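Leave the chopsticks on the table

Quick one this week, dinner is on. My sister-in-law bought one of those Stokby drawer organizers, 40 dollars, ten slots, lids. Lids! For chopsticks and spoons. And now every meal at her place starts with somebody up and rummaging, drawer open, drawer shut, wrong drawer.

I say keep them out. A plain holder with holes in it, middle of the table, done. Holes matter - chopsticks put away damp go musty in a closed box, and you only find out when you smell them. Had a nice lidded set since February. Threw out half.

Yes it looks cluttered. A kitchen table is alowed to look like people eat there. Mine never gets fully cleared and I've stopped being sorry. The holder gets emptied, wiped, filled again, a few sticks at a time. Takes a minute. Kids can do it, and they do, badly, which is fine.

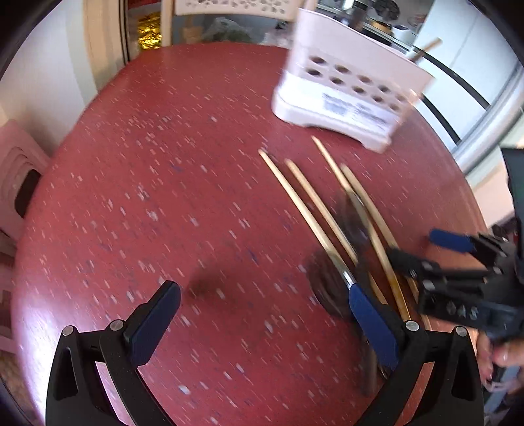 Sarita Dubey wrote in to say that open holders are dust catchers, and that she rinses every pair before dinner anyway so what has been saved. Fair point. But she rinses them, I use mine up - nothing sits in there long enough to get dusty. Maybe that's the real rule, own fewer. We had nearly 300 takeout pairs in a bag once, who needs that.

Anyway. Drawers are for batteries and string. Rice is boiling over, more next week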